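**Secondhand Clothing in Brurkbridge: Where Donated Garments Go**
Final report, Applied Social Studies project
Submitted by Binta Olatunji, 2010-07-16

## 1. Purpose

This report examines how donated clothing is received, sorted and resold in the town of Brurkbridge. The project was approved in October and was carried out over two school terms. Its main question was whether residents who donate clothing know what becomes of it. A second question, added after the first term, concerned the prices charged at the two secondhand shops on Lasine Street.

## 2. Method

A printed survey was given to 400 households in the Lasine and Bastos neighborhoods. Completed forms were returned by 200 households. Interviews were also held with 11 people employed in the collection, sorting or sale of used clothing. All interviews took place at the workplace of the person interviewed, and notes were taken by hand.

The survey contained 13 items. One of these, on household income, was left blank on so many forms that it has been excluded from the results.

## 3. Findings

### 3.1 Donation habits

Most households that returned the survey had donated clothing in the past year. The usual method was the street collection bin. Fewer respondents took bags directly to a shop, and several stated that they did not know the shops accepted items at the counter. Children's clothing was the type most often donated, followed by T-shirts and sweaters.

Respondents generally believed that their donations were sold locally. The interviews did not support this belief. Garments from the bins are taken to the Warum depot, where they are graded. Only the first grade is returned to Brurkbridge for sale. The second grade is sold in bales to outside dealers, and the remainder is cut into wiping cloths.

### 3.2 Grading

Grading at the Warum depot is done by hand. Staff check the collar, the underarm seams and the hem before looking at the fabric as a whole. Stains and missing buttons lower the grade. Printed T-shirts present a particular difficulty, as a shirt in good condition may still be hard to sell if the design is out of fashion or refers to a past event.

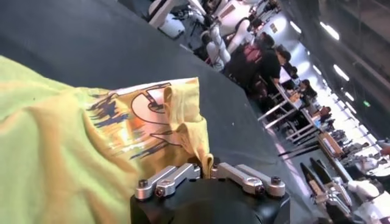 Depot staff reported that the supply of T-shirts is greater than the shops can display. The Lasine Street shops accept a fixed number each week and return unsold shirts at the end of the month. Winter coats are handled differently and are stored at the depot until the fall.

### 3.3 Prices

Prices at the two shops were similar for shirts and pants but differed for shoes and coats. Neither shop had a written price list. Both managers said that prices were set by experience and were sometimes lowered at the request of a customer.

## 4. Limitations

The Bastos forms were distributed during a school vacation, which may have reduced the number returned. The depot did not release its records by weight, so statements on the amount of clothing in each grade rest on interviews alone.

## 5. Recommendations

1. Collection bins should carry a notice stating where the contents are taken.
2. The shops should post their hours for counter donations.
3. A later project should request depot weight records before the survey is printed.

The survey form and interview notes are held in the department office.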